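Referentin / Referent (m/w/d) für die Geschäftsstelle der Ombudsstelle für Mandatsfragen

Kennziffer 15-OM
Dienstort: Rudska
Umfang: Teilzeit, 30 Wochenstunden
Befristung: zunächst zwei Jahre, Verlängerung möglich
Bewerbungsschluss: Samstag, 11. Mai 2019

Die Ombudsstelle für Mandatsfragen berät Gemeinde- und Kreisvertretungen in Fragen der Offenlegung von Nebentätigkeiten, der Befangenheit und der Annahme von Zuwendungen. Sie nimmt Hinweise aus der Bevölkerung entgegen, prüft deren Zulässigkeit und gibt gegenüber der jeweiligen Vertretung eine nicht bindende Stellungnahme ab. Disziplinarische Befugnisse bestehen nicht. Die Geschäftsstelle wird von Bimla Nigam geleitet und führt eine Außenstelle in Briltthorpe.

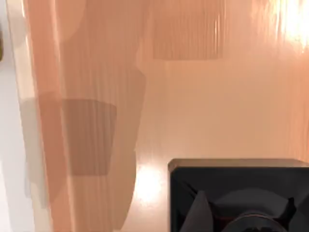

Die ausgeschriebene Stelle ist dem Sachgebiet Vorprüfung zugeordnet. Dort wird festgestellt, ob ein Hinweis den Formerfordernissen der Geschäftsordnung entspricht, ob die betroffene Person zum fraglichen Zeitpunkt ein Mandat innehatte und ob der Sachverhalt nicht bereits Gegenstand eines anhängigen Verfahrens ist. Eine inhaltliche Würdigung findet in diesem Stadium nicht statt.

Aufgaben

Eingangserfassung und formale Vorprüfung von Hinweisen
Anforderung fehlender Unterlagen bei Hinweisgebenden und Vertretungen
Abfassung von Zwischenbescheiden und Entwürfen für Stellungnahmen
Fristenüberwachung im Vorgangssystem Kobzar
Führung des Registers der Offenlegungserklärungen
Protokollführung in den nichtöffentlichen Sitzungen der Ombudsstelle
Beantwortung schriftlicher Anfragen von Mandatsträgerinnen und Mandatsträgern

Das Register umfasst derzeit 1000 Erklärungen. Pro Jahr sind bis zu 100 Hinweise zu bearbeiten, wobei der Anfall vor Kommunalwahlen erfahrungsgemäß steigt. Die Bearbeitung erfolgt nach dem Vier-Augen-Prinzip; Zweitprüfer im Sachgebiet ist Pankaj Uniyal. 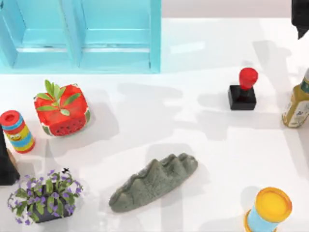 Meenakshi Singhal: »Die Vorprüfung verlangt vor allem Genauigkeit bei Zuständigkeit und Frist. Ein Zwischenbescheid, der das falsche Gremium nennt, muss zurückgenommen werden, und die Frist beginnt dann neu. Wer aus einer Pressestelle oder einer Fraktion kommt, muss sich an den Ton der Schreiben gewöhnen. Sie enthalten keine Wertung.«

Anforderungen

Vorausgesetzt wird ein abgeschlossenes Hochschulstudium (mindestens Bachelor) der Rechtswissenschaft, der Verwaltungswissenschaft oder der Politikwissenschaft. Bei einem Abschluss in Politikwissenschaft sind Kenntnisse im Kommunalrecht gesondert nachzuweisen. Erwartet werden ferner sichere Kenntnisse des Verwaltungsverfahrensrechts, ein präziser schriftlicher Ausdruck und die Bereitschaft zur Teilnahme an Abendsitzungen. Kenntnisse in Kobzar sind von Vorteil, eine Einarbeitung wird angeboten.

Unvereinbarkeiten

Nicht berücksichtigt werden können Personen, die ein kommunales Mandat ausüben oder in den letzten zwei Jahren ausgeübt haben, sowie Beschäftigte einer Fraktion oder einer Partei. Eine einfache Parteimitgliedschaft steht der Einstellung nicht entgegen, ist jedoch vor Vertragsschluss anzuzeigen. Gleiches gilt für entgeltliche Nebentätigkeiten.

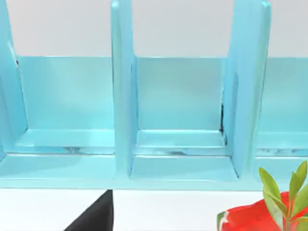
Regalelement in Türkisblau, Nahansicht

Rahmenbedingungen

Die Vergütung richtet sich nach der Haustabelle der Ombudsstelle. Telearbeit ist an zwei Tagen je Woche möglich, ausgenommen Sitzungstage. Akten mit personenbezogenen Angaben zu Hinweisgebenden dürfen die Diensträume nicht verlassen. Dienstreisen nach Briltthorpe fallen einmal monatlich an und gelten als Arbeitszeit. Besetzungstermin ist der August, ein früherer Beginn kann vereinbart werden.

Bewerbungsunterlagen

Einzureichen sind Anschreiben, tabellarischer Lebenslauf, Nachweis des Studienabschlusses, Arbeitszeugnisse und eine unterzeichnete Erklärung zu Mandaten und Nebentätigkeiten. Die Unterlagen sind unter Angabe der Kennziffer in einer einzigen PDF-Datei über das Bewerbungsportal Gallura hochzuladen. Papierbewerbungen werden nicht zurückgesandt.

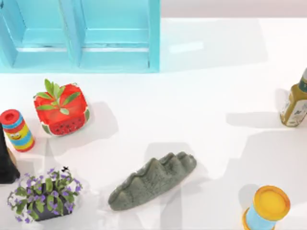

Unvollständige Bewerbungen werden einmalig zur Ergänzung zurückgegeben, sofern sie vor Ablauf der Frist eingegangen sind. Das Auswahlverfahren besteht aus einer schriftlichen Arbeitsprobe (Entwurf eines Zwischenbescheids) und einem Gespräch. Reisekosten werden nicht erstattet.

Schwerbehinderte Menschen werden bei gleicher Eignung bevorzugt berücksichtigt. Die Unterlagen nicht berücksichtigter Personen werden nach Abschluss des Verfahrens gelöscht.

Fachliche Auskünfte: Florante Macaraeg, Sachgebiet Vorprüfung
Fragen zum Verfahren: Welington Coutinho, Personalstelle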